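Keeping the two-armed unit running: notes from the Valtanstead room

Several members have asked how the two-armed unit at Valtanstead is looked after, now that it is in use most of the working week. The short version is that it gets a check every morning, a longer one each month, and a proper strip-down of the grippers when the monthly check says so. The longer version follows, along with what we changed in April after the left wrist started to drift.

The unit is an Urell base with two Eberhard arms and a head camera. It was put together here from parts bought separately, so there is no single manual for it. What we have is a binder kept on the bench by the door, and anyone who works on the machine is expected to write in it. If you change a setting and don't write it down, the next person will spend their morning looking for a fault that isn't there. That has happened twice this year already.

Morning check

The first person in does the morning check before the arms are powered. It takes 18 minutes if nothing is wrong. Start with the emergency stop. Press it, confirm the controller shows it as pressed, then release it. Look over both arms for cables that have worked out of their clips, paying most attention to the stretch between the elbow and the wrist. The clips there are the cheap type and lose their grip in the cold. We have ordered better ones.

Next, wipe the camera window with the grey cloth in the top drawer. Please don't use paper towel. The last window was replaced because of fine scratches, and they showed up in the depth readings long before anyone could see them by eye.

Then turn on arm power and send both arms to the home position. Stand behind the yellow tape while they move. Once they have stopped, compare the joint readings on the screen with the list taped inside the front cover of the binder. Anything out by more than 2 degrees on any joint goes in the binder and the arm stays off until it has been looked at.

The last part of the morning check is the reach test. We drive the base up to the wire shelving cart by the wall, bring the grippers in low, and confirm that the camera view and the arm positions agree. The cart is useful because its posts and wire grids give plenty of straight edges to line up against, and because the things kept on it are an awkward mix. A plush whale and a folded paper bag behave very differently in a gripper from a stiff box, and if the finger pressure is set wrong you will find out quickly on one or the other.
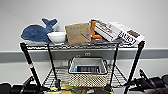
If the reach test is off to one side by the same amount at every position, the fault is nearly always in the head mount. There are 4 screws holding the camera bracket and they do back out over time. Snug them up with the short hex key, run the camera calibration from the menu, and repeat the test. If the error grows as the arm extends, leave the bracket alone and check the shoulder joint.

What went wrong with the wrist

In early April the left arm began to miss. At first it was only a little, and people worked around it by nudging the target over by hand. By the middle of the month it was bad enough that the gripper was closing beside things. The joint readings at home position looked fine, and that put us off the track for several days.

The cause was a worn coupling inside the wrist. With the arm at rest there was no load on it and the reading was correct. Under load it slipped by a small amount and then stayed there until the next restart. We found it by hanging a weight from the gripper, writing down the reading, taking the weight off and writing it down again. The two numbers should have matched and they didn't.

Drirnerum supplied the replacement coupling, which came in eight working days. Fitting it took most of an afternoon. The wrist cover is held by small screws of two different lengths, and the long ones go nearest the cable entry. Put a long one in the wrong hole and it will press on the board underneath. There is now a drawing of this in the binder.

After the new coupling went in, the arm was calibrated from scratch and then run through the reach test eight times before it went back into use. The right arm was opened up as well while the tools were out. Its coupling showed some wear but was within limits, and a spare is on the shelf for when it is needed.

Changes to the monthly check

The weight test has been added to the monthly check for both arms. Use the small brass weight from the calibration box, and put it back when you are done.

Finger pads are now looked at monthly too. They used to be changed when somebody complained. Replace a pad if the ribbing is worn smooth anywhere or if the edge is lifting. Clean the metal with alcohol first and let it dry, or the new pad won't stick for long. Pads are to be changed in pairs, so both fingers grip the same way.

Battery contacts under the base should be brushed with the nylon brush, with the battery out. The wheels want a look at the same time, mainly for hair and thread around the axles. The rear left wheel collects the most.

Still to do

The fan on the main controller has become noisy and will be swapped when the part arrives. The unit can be used in the meantime, but keep an eye on the temperature shown at the top of the screen and shut down if it turns orange.

The binder is nearly full. A second one has been labelled and is on the same bench. Please finish the first before starting it. Anyone wanting to be shown the morning check can put their name on the sheet beside the door, and we will fit you in at 8 on a day the room is free.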